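The Bin Question

I have been putting off writing about bins, mainly because I once promised that this blog would be about gardening, and then about bread, and it seemed a bit of a slide. But I have changed the liner in the small white pedal bin more often this summer than I have done either of those other things, so here we are.

Some background. We have had a string of bins in the flat. The first was a tall metal one that came with us from the old place and had a lid that stayed up if you so much as looked at it. The second was a wicker affair, bought in a weak moment at a garden centre, which let everything through that was smaller than a teabag. The third was a Jorness, and I won't say a word against the Jorness except that it was meant for an office and sulked in a kitchen. Then came a period with no bin at all and a carrier bag hooked over a door handle, which I look back on as a low point, though it was cheap.

The present bin is small, white and round, and works with your foot. It was bought for the spare room, where the making and mending goes on, and it does the work of a bin twice its size because the spare room produces mostly offcuts, wrappers and those little bits of card that hold new socks together. I am fond of it. I am less fond of the bags.

The bags came from a shop called Kourkoulas, down past the station, which sells household things at the front and, for some reason, olives at the back. They come on a roll of 100. I bought the roll because I do not like running out of things, and because the label said "small to medium", and I thought well, that's us covered. What I failed to ask was small to medium what. A small to medium bin, I can now report, is about the only thing it can't have been. You could get a small to medium sheep in one. 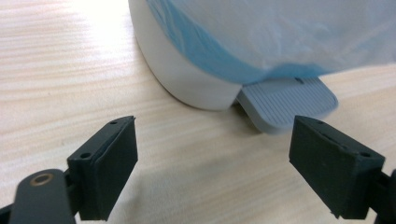 The trouble with a bag that is too big for its bin is deciding where the rest of it goes. You can't push it all down inside, or there's no room left for rubbish. So it goes over the outside, like a shirt that has come untucked at a wedding. On ours the blue hangs well down the body in creases, lower on one side than the other, with a wavy hem I have never once managed to get level, and only the bottom part of the bin is left showing, with the grey pedal poking out at the front like a tongue. It is a good pedal, mind you. It has ridges on it for grip, in case you come at it in wet shoes and a temper.

Changing the thing is done on the table. I know that some people will stop reading at this point. The bin goes up on the table because my back prefers it up there, the old bag comes out, the inside gets a wipe, the new bag goes in, and then the table gets a wipe as well. I do the table twice if anybody is watching.

As for the method, I have tried several.

Method one is the shake. You tear off a bag, hold it by what you believe to be the open end, and snap it downwards like somebody on a ship putting up a sail. Half the time you are holding the closed end. The rest of the time it fills with air very nicely and then won't go into the bin, as it is full of air.

Method two is the sock. You gather the whole bag up in your hands until you have a ring with the bottom of the bag in the middle, put that down into the bin, and let the sides out as you go. This is much better and I recommend it to anyone. It does mean rubbing the end of the bag between finger and thumb for what feels like most of the morning to find the opening. Breathing on your fingers helps. Licking them helps more, but I'm told I mustn't.

Method three is to put the bag over the top of the bin like a hat and then punch it down into the middle. It's quick, and good for the nerves, and it tends to go straight through the bottom.

I use the sock. Once the bag is down, I smooth it against the sides to get rid of the air, fold the top over the rim and pull it snug all the way round. Some people then tie a knot in the slack at one side so that the bag grips the bin. I've had mixed luck with the knot. It holds beautifully, right up to the day you want the bag out, and then you need scissors.

There's also the matter of what goes in before the bag. Somebody at work swears by a sheet of newspaper in the bottom of the bin, under the liner, for leaks. I do this when I remember. Others keep the rest of the roll down there, so the next bag is always to hand, and I did try that, but a roll of this size took up a third of the bin and I kept throwing rubbish in on top of it and wondering why it was full already.
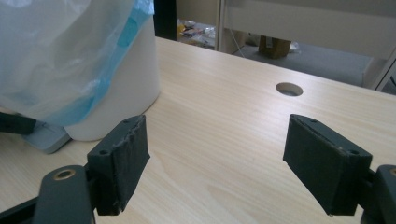

The table, by the way, is worth a paragraph of its own. It is a desk, if we're being strict. It's got a round hole through the top for cables, and I have no cables to put through it. What I do have is a long record of things that have gone down it: a pencil, the cap of a glue stick, a button I had spent an evening looking for and had only just found. You would think that after the button I'd have bought a cover. I looked at some. Sadari do a plastic one that clips in, and Arkcombe do one with a little brush in it, which seemed like showing off. In the end I bought neither, and now when I wipe the table down I am careful to sweep the crumbs the other way, except when I'm tired, when I sweep them straight down the hole and deal with the carpet later.

The carpet being dealt with later is more or less how the whole room is run. It is a good room for leaving things on the floor in. There is generally a cardboard box on the go, waiting to be flattened, and the bright little odds and ends that live down at floor level have been there so long that I steer round them in the dark. I had a proper go at it at the start of August and filled the bin, emptied it, filled it again, and felt like a new person until the Sunday.

Which did at least use up two bags. I have been trying to work out how long the roll will last. At one bag a week, near enough, it'll see me through to a point where I may well have moved house, and the roll will have to come too, in a box of its own, marked "bags".

I did go back to Kourkoulas to ask if they had anything smaller. They were very nice about it. They had one size down, in white, with a drawstring, at a price that made me say "oh, lovely" and go and look at the olives for a while. I came home with the olives. They were good, and the stones went in the bin, where there was plenty of bag for them.

If anyone reading has a pedal bin of the small round sort and has found a liner that fits it, without knots, clips or a second mortgage, do leave a comment with the size printed on the packet. Please measure your bin as well, across the top, as I've stopped believing packets. I'll try to get round to the bread next time. The starter is in the fridge and I'm a little afraid of it.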